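Home | Syllabus | Notes | Readings | Office hours
Reading time: 2 min

Unit 10: Furniture in small apartments

Edvin Eklund's survey covered 200 households in Teven, and 73 of them owned a dining table that had never hosted a dinner. It held mail. Bear this in mind when your client asks for seating for eight.

Before next class, measure your own front door, then the tightest turn on your stairs. Last year's Cokbridge project specified a top 155 cm long for a landing that would not take it, and the drawings were lovely.

Terms to know: clearance, overhang, knockdown joint, regret.

Wikström (chapter 10) treats moving day as part of the design. Read it even if you plan to hire people. 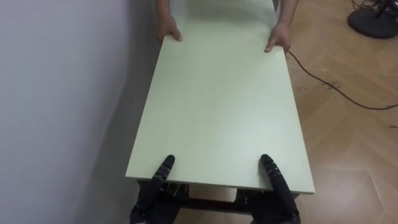 Fig. 2. A long tabletop, held at both ends.

Sketches of your table, with the legs off, are due in November. Bring a tape measure.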